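Hand-held gripper slips on shirt collar during two-person fold

Posted by Themba Adams

Our student project is garment folding with hand-held grippers. We record demonstrations, then train a policy on them. One episode is one full fold of a shirt on a table.

The collar is the problem. On smooth fabric the finger closes, holds for a moment, and the cloth slides out as soon as the other operator pulls. We lost 11 episodes out of 60 that way. Cotton towels are fine.
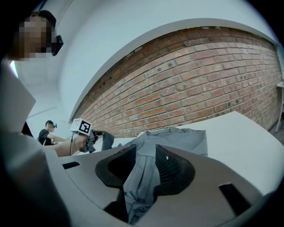
Finger pads are the stock ones, closing force is at the default. I would like to avoid new hardware before the club demo. Is this a pad problem or a technique problem?

Sheyla Huamán

Technique first. Pinch a fold, with two layers between the pads — a single layer of smooth fabric has very little to hold on to. Come in at a low angle, close, wait a beat, then lift. Agree on who pulls and who holds. If both of you pull, the weaker grip loses every time.

Also wipe the pads with isopropyl alcohol and let them dry. Lint builds up fast.

Anselmo Valderrama

We had this in August. Silicone tape fixed it.

I-hsuan Hsu

Tape works but it changes the pad thickness, so redo your gripper width calibration afterward. Keep the taped and untaped episodes in separate folders until you have checked them against each other.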